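Chapter 3
Small Things in Clear Boxes

I came to sorting late. For years my desk at the Liltonstead office had one deep drawer, and everything went in it – pens, fuses, bits of string, the odd biscuit. If you wanted a drawing pin you put your hand in and hoped. It was Constanza Paredes, who had the desk opposite mine, who finally tipped the whole lot out one September afternoon and made me look at it. We were still there when the cleaners came in.

What I learnt that day is more or less what this chapter covers. In Chapter 2 we dealt with big things: chairs, files, coats, the stuff you can see from the door. Small things are a different job. They roll, they hide under each other, and they all look too useful to throw away (they mostly aren't!).

We'll begin with the table. You need a big clear one, and pale if you can get it, because a dark top swallows anything dark you put down on it. Then we'll move on to the box. I'm very fond of see-through boxes and I'll try not to go on about them, but you will save yourself a lot of lid-lifting. My old Gillinari tins were lovely to look at and I never once remembered what was in them.

After that comes the part my students always argue over, which is how to decide what belongs together. Do you sort by colour, by size or by what the thing is for? I used to say use, every time. Then I watched a class at Tanguy sort a heap of craft bits by colour, and they were done well before I'd have got past the buttons. So now I say it depends, and there's a longer answer in section 3.2.

You'll want a few odds and ends of your own to practise on. Leave them in a heap for now, and have one empty box ready to catch whatever you can't place.

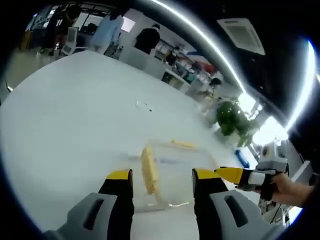

Figure 3.1 A clear plastic box on a white tabletop, with a small blue object still out on the table.

Before you read on, have a think about these. Where do small things end up in your own home or workplace? Which of them did you last go looking for, and how long did it take? Jot your answers down – we'll come back to them at the end of the chapter.

3.1 Clearing the table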